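3.2 Secondary packaging in the household sample

Paper bags, wrapping sheets and printed inserts are often left out of household waste surveys, or are folded into a single class with newspaper and office paper. In the present study they were recorded as a class of their own. The decision follows Furukawa's earlier work in Govside, which found that residents treat a bag very differently from a box of the same weight: bags are kept, folded and used again, while boxes tend to leave the home within days of arrival.

The sample covered 60 households in two districts, Skosthorpe and Meireles. Each household kept a paper diary for 12 weeks, beginning in September, and entered every item of secondary packaging on the day it came into the home and again on the day it was thrown out, passed on or put to another use. Diaries were collected in person. Entries that gave no date of disposal were kept in the data set and marked as open. Some 2,000 entries were available for analysis once duplicates had been removed.

Entries were coded by material, color, print and stated use. Coders were asked to treat a bag and its contents as separate items, even where the diary listed them on one line. This rule matters most for gift packaging, in which a plain outer bag often holds a colored sheet that has a shorter life than the bag itself (Figure 4).

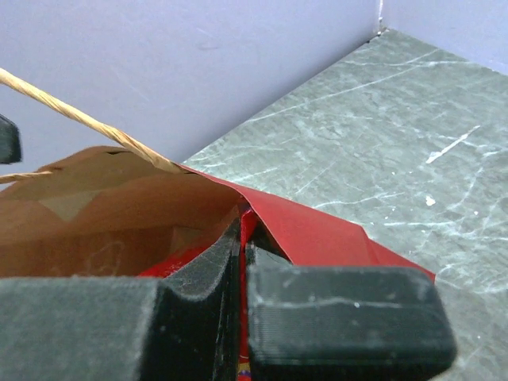
Figure 4. Red paper rising from an open brown kraft paper bag.

The two districts differed less than expected. In both, plain brown bags stayed in the home longer than printed ones, and bags with handles longer than those without. Respondents in Meireles more often named a second use at the time of entry, most commonly the storage of vegetables or the sorting of other paper. In Skosthorpe the second use was usually entered later, in a different hand, which suggests that the person who brought the bag home was often not the one who decided what became of it.

Colored sheets followed another pattern. Most were entered and discarded within the same week. A smaller group - largely red and gold sheets recorded near family celebrations - was still open when the diaries closed. Follow-up calls were attempted for 200 of the open entries of all kinds, and the answers were coded under the same scheme. Several respondents said that the sheets were being saved for the following year, a use for which the original code list had made no provision. A new code, "held for occasion," was added, and the earlier diaries were read again with it in mind.

Weights were not taken in the home. They were estimated from the reference set held at Vurkum, whose limits for thin and coated papers are discussed in Section 3.4.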